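Gralero Adds a Green Block Soap to Its Household Line

LANDEG, March 7, 2019 — Gralero, a maker of household soaps, today announced the release of the Gemley block, a yellow-green bar for the kitchen and bathroom sink. The bar is thick and close to a cube in shape, with rounded edges and a raised design pressed into the top.

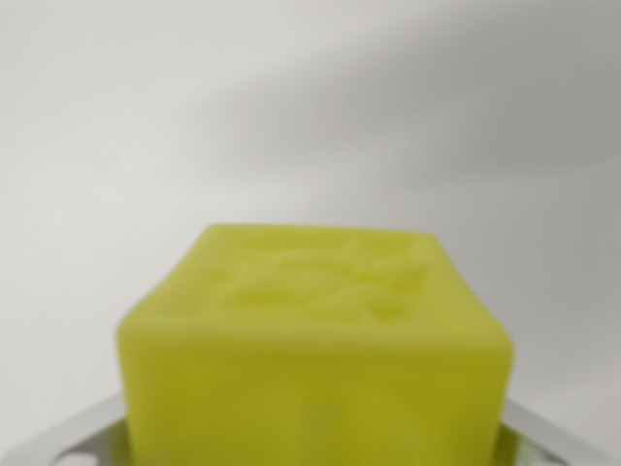
Availability

The Gemley block will be sold at 293 stores beginning this month. A first run of 1,000 cases has left the company's plant in Landeg, and a second run is planned for November. Bars may be bought singly or in boxes of 3.

"Customers asked us for a bar that sits well in the hand and stays put in a dish," said Latrice Alcantara, director of household products at Gralero. "The block shape was the answer our design staff kept returning to."
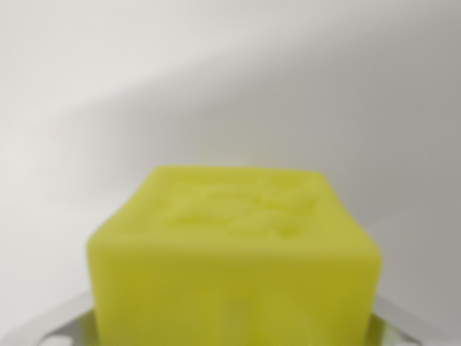
Gralero developed the bar over 19 months with Flellitz, its longtime supplier of molds and stamps. The two companies will continue their work together on a smaller guest size — details will be released at a later date.

Retailers may request samples and price lists from the Gralero sales office in Landeg.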